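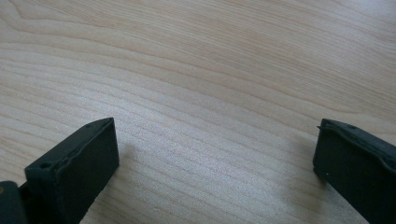 Helle Tischplatte mit Holzmaserung

Projekte > Landwirtschaft > Arbeitssicherheit > Zwischenberichte

Zwischenbericht an die Förderstelle: Sicherer Umgang mit Gülle und Gärgasen auf kleinen Betrieben
Stand: 21.02.2024

Artikel drucken | Per E-Mail senden

Sehr geehrte Damen und Herren,

mit diesem Bericht informieren wir Sie über den Verlauf des Projektes in der Region Vendaneck. Der Bericht umfasst die Zeit seit der letzten Auszahlung. Die Abrechnung der Reisekosten wird getrennt geschickt, wie es im Bescheid steht.

1. Besuche auf den Betrieben

Geplant waren Besuche auf 20 Betrieben, durchgeführt wurden 17. Ein Betrieb hat die Tierhaltung aufgegeben und nimmt deshalb nicht mehr teil. Bei zwei weiteren Betrieben mussten wir den Termin verschieben, einmal wegen einer Sperre nach Krankheit im Bestand und einmal wegen Umbau des Stalles. Diese zwei Besuche werden im April nachgeholt.

Bei jedem Besuch wurde die Grube von außen geprüft, danach der Platz, an dem das Rührwerk angeschlossen wird. Die häufigsten Mängel waren beschädigte Abdeckungen und fehlende Warnschilder. Auf mehreren Betrieben war das Rührwerk nur von einer Stelle zu bedienen, die direkt neben der Öffnung liegt. Diesen Mangel halten wir für den schwersten, und er lässt sich leider nicht mit wenig Geld beheben.

2. Gaswarngeräte

Die Firma Sorix hat die tragbaren Warngeräte mit Verspätung geliefert. Die Ausgabe an die Betriebe hat aus diesem Grund später angefangen, als es im Zeitplan vorgesehen war. Alle besuchten Betriebe haben jetzt ein Gerät erhalten und eine kurze Einweisung dazu. Einige Landwirte haben uns gemeldet, dass der Alarm neben dem laufenden Traktor schlecht zu hören ist. Wir haben dies an die Firma weitergegeben und warten noch auf die schriftliche Antwort.

3. Schulung und Merkblatt

Das Merkblatt wurde in einer Auflage von 3000 Stück gedruckt. Es liegt bei der Genossenschaft Kabbaj aus und wird dort auch den Lieferungen beigelegt. An den Abendschulungen haben bis jetzt 200 Personen teilgenommen, darunter auch Familienangehörige und Saisonkräfte. Für die Saisonkräfte war die Sprache schwierig. Wir möchten das Merkblatt deshalb übersetzen lassen und bitten um Ihre Zustimmung, dass wir dafür den Rest aus dem Posten Druckkosten verwenden dürfen.

Der Übungstag mit der Feuerwehr in Ukia konnte noch nicht stattfinden. Die Feuerwehr verlangt eine leere und gereinigte Grube, und der vorgesehene Betrieb kann sie erst nach dem Ausbringen im Frühjahr bereitstellen.

4. Nächste Schritte

Nach den zwei offenen Besuchen beginnen wir mit der Nachkontrolle der Betriebe, bei denen schwere Mängel gefunden wurden. Den Termin für den Übungstag teilen wir Ihnen mit, sobald er vom Betrieb bestätigt ist. Eine Verlängerung der Laufzeit beantragen wir zur Zeit nicht.

Mit freundlichen Grüßen
Die Projektleitung

Kontakt | Impressum | © Projektbüro Vendaneck | Nach oben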